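Régler un seuil de prise sans écraser la canette

Salut à tous ! Aujourd'hui on s'attaque au nœud de contrôle de pince que j'ai bricolé dans Gradau, mon petit paquet maison (merci à Saulius Stankevičius pour la relecture du code). Mes deux bras travaillent sur la même table, avec des gobelets en papier et une canette de Pepsi, et je voulais un serrage qui s'arrête au bon moment.

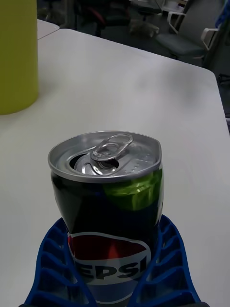
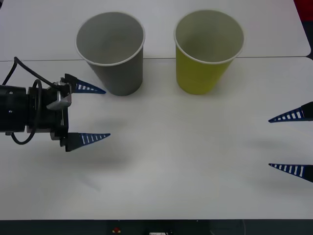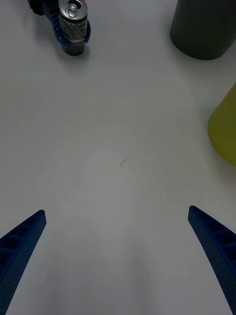

Canette et gobelets, vus par les caméras de poignet et par la caméra fixe (au milieu).

On commence par le fichier grip.yaml. Mettez force_max à 11 et rate à 60, puis relancez le nœud. Le seuil de contact, lui, se règle à part pour chaque bras, sinon le second hérite des valeurs du premier (j'y ai perdu une soirée !).

Ensuite, ouvrez le traceur et fermez la pince dans le vide. La courbe doit rester plate. Si elle grimpe, refaites le zéro avant de toucher à quoi que ce soit d'autre.

Dernière étape : la détection. J'ai gardé les objets dont le score dépasse 70, et je laisse 2 images de marge avant d'envoyer l'ordre de fermeture. Avec une seule, chez moi, ça partait trop tôt une fois sur deux.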